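Search tickets, assets, rooms
Nommont Facilities Desk
May, posted by Site Services

Ticket: flickering ceiling light, training room
Status: pending parts
Priority: low

Reported Saturday. One of the rectangular ceiling panels flickers for the first few minutes after switch-on, then settles. User also reports a hum at the white table in the middle of the room, strongest when seated. The two symptoms were logged together and may not be related. 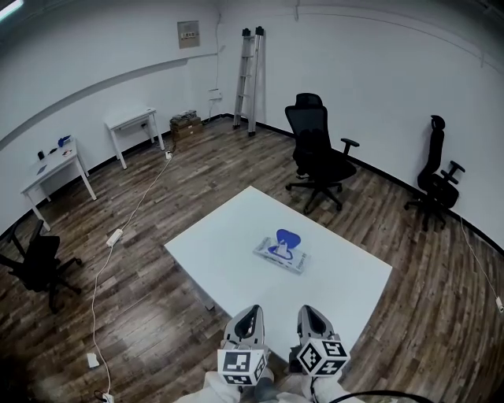
Log, first visit. Switched the room on from cold at the door. Rear narrow panel flickered for 6 minutes, then held steady. Other panels came on normally. Swapped the tube for a Trinico from stores. Same result, so tube ruled out. Suspect the ballast.

Hum: audible at the table, not audible at the desks along the wall. Checked the table legs for contact with anything that vibrates. None found. Isolated the lighting circuit and the hum continued, so the lights are not the source.

Log, second visit. Hum follows the ventilation timer. It starts at 8 and drops out when the fan goes to low speed. Pipe brackets in the upper corner tightened by hand, two were slack. Hum reduced but still present at full speed.

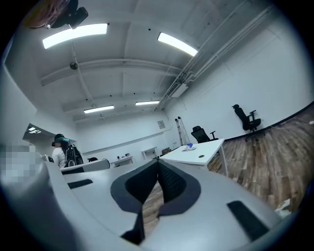

Ceiling lights and white pipe run, training room.

Actions:
- Replacement ballast ordered from Laskowska, lead time about 12 days.
- Rubber inserts for the pipe brackets, Kina type, to be fitted on the same visit.
- Users may carry on using the room. Leave the rear panel switched on between sessions to avoid repeat cold starts.

Ticket stays open until the ballast is in.

2 comments | 0 shares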